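Gym opening checklist, with my comments

6 min read

I've been opening up the gym at Mbwambo for the basketball league since March, and every time I'm away somebody texts me six times before tip-off asking what needs looking at. So I typed the whole thing up. The checks are the short lines and the rest is me talking. Skip my part if you're in a hurry, but please don't skip the checks!

Last full walk-through: 15th November. Two items open, both marked below.

1. Playing surface

[x] Dust-mopped end to end
[x] No soft or lifted boards
[ ] Baseline tape flat at both ends – OPEN

The floor is in good shape this season and I'm really pleased with it. I walk it in socks first, up and down the lane and then along both sidelines, because my feet find a raised board a lot quicker than my eyes do. The tape on the far baseline has started to curl again right under the basket, where everybody lands. I pressed it down and it held for one game. It needs to come up completely and be redone with the wider roll (top shelf of the ball closet, behind the pinnies).

If you find a damp patch, dry it, wait ten minutes and look again. If it comes back, we don't play on that end. I know people drove in. We still don't play on it.

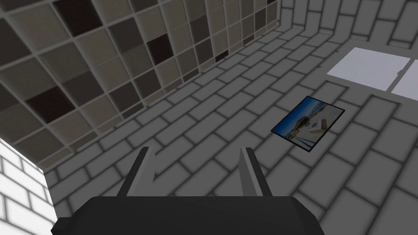

Nassoro Bakilana wrote back that ten minutes is too short when the heat has only just come on, and that he'd sooner push tip-off by half an hour than send kids out on a floor he hasn't made up his mind about. Fair enough, and I've gone with his number. Half an hour it is. Please read "ten minutes" up there as "thirty" until I get round to changing it.

2. Baskets and backboards

[x] Rims level, bolts tight
[x] Nets whole, no long loops
[x] Padding fixed along the bottom edge of both boards
[x] Winch handle removed and locked away

Hang a bit of weight on each rim with the pole, then let go and watch it settle. A breakaway rim should snap back up by itself. The near one was slow last month, so I cleaned the hinge and it's been fine since, but give it an extra pull anyway.

Nets: a finger caught in a torn loop is a nasty thing and I've seen it once, which was plenty. We've got spares from Ellow, so just swap it out, don't knot it. The knots always slip down and make a bigger hole.

And the winch handle! It lives in the locked drawer. It doesn't live on the windowsill. I found it on the windowsill.

3. Walls and run-off

[x] Wall pads behind both baskets attached at top and bottom
[x] Six feet clear behind each baseline
[x] Bags, strollers and coolers moved back

The six feet is our own house rule and I'm stubborn about it. A fast break doesn't stop at the line, and a fourteen-year-old at full speed needs somewhere to go. The usual trouble is gym bags. Kids drop them under the basket during warm-ups, and by the second quarter there's a whole pile. I ask the coaches to do a bag sweep at each time-out, and most of them are great about it.

Team benches sit level with the scorer's table, feet behind the line. If a bench rocks, pull it out and use folding chairs for the night.

4. Clock, horn and power

[x] Scoreboard lit, every digit
[x] Horn works from the table
[ ] Cord cover down across the walkway – OPEN

The Drodovska scoreboard is old but it does what we ask of it, as long as you switch it on at the wall first and then at the box. The other way around and you get eights everywhere. Turn it off, count to twenty and start over.

The cord cover is split in the middle. I've ordered 2 new lengths from Jemton and they haven't come yet. Until they do, run the cord along the wall behind the table, even though it's longer and annoying, and don't tape over the split. I tried that. It peeled up before halftime and I nearly went down with a tray of coffees.
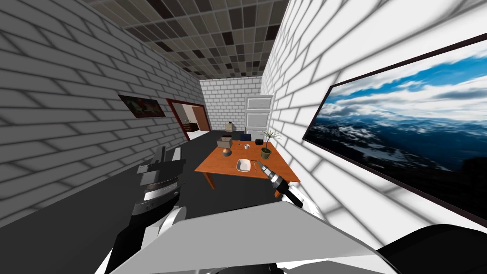 5. Exits and head count

[x] Both double doors open fully from inside
[x] Exit signs lit
[x] Bleachers locked out, no gaps at the ends

Our posted limit is 1,000 and we don't get close on a normal night. The rivalry games are another matter – we had people standing along the rail last year – so put someone on the door with a clicker for those. Nothing gets parked in front of the double doors, and that includes the ball rack.

6. First aid

[x] Ice in the freezer
[x] Kit restocked, gloves in two sizes
[x] Defibrillator light showing green
[x] Phone number and street address taped to the table

We go through ice packs like crazy. The pads for the defibrillator have a date on them, so read the date as well as looking at the light. The new set put a dent in the $2,000 we raised at the shootout, and I'd spend it again tomorrow.

Sign the sheet on the clipboard when you've finished, and write down anything you fixed, even the small stuff. Text me about the open ones.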